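Neltthorpe deposit return trial

The Neltthorpe deposit return trial was a local scheme for the return of drinks containers, run in the market town of Neltthorpe and the neighbouring parish of Entwistle. It tested whether a refundable charge on bottles and cans would raise recovery rates and lower the emissions linked to making new containers. The trial is often cited in debates over whether household recycling rules are a useful part of climate policy or a burden on shoppers.

Background

Before the trial, glass, metal and plastic containers in Neltthorpe were collected from the kerb in a single mixed bin. Broken glass lowered the value of the paper collected with it, and part of each load was rejected at the sorting plant. A report by the consultancy Prasuditz set out 3 options: separate bins, a deposit charge, or a levy on producers. The deposit charge was chosen.

Operation

The charge was added at the till and paid back when the empty container was handed in. Glass bottles, aluminium cans and clear plastic bottles were covered. Cartons, pouches and jars were not. Containers could be returned with or without their caps, and crushed cans were accepted at staffed counters but not by machines, which needed to read the barcode. Jiltix supplied the machines and the software used to settle payments between shops. In all, 77 shops took part, of which 71 stayed until the end. The smallest shops were exempt from storing returns.

Emissions accounting

Savings were worked out by comparing the energy needed to melt down returned material with that needed to make the same weight from raw material. Aluminium gave the largest saving per tonne. Glass gave a smaller one, as its weight raised the fuel used in transport. The method left out car journeys made only to return empties. Kwaku Lamptey argued that this omission made the published saving of 2468 tonnes of carbon dioxide equivalent unreliable. A revised estimate, issued in March, included such journeys and gave a lower figure.

Reception

Opponents described the charge as a tax on ordinary shopping and objected to its use as a climate measure. Supporters pointed to cleaner loads and less litter on verges. Retailers were divided, mainly over floor space and handling fees. 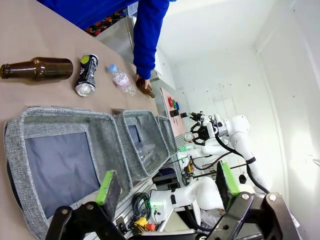 Lacey Greenwood wrote in reply to the revised estimate that the argument over car journeys had been given too much weight, as most people she knew took their empties back on the weekly shop, and that the handling fee paid to small shops was the matter that still needed settling.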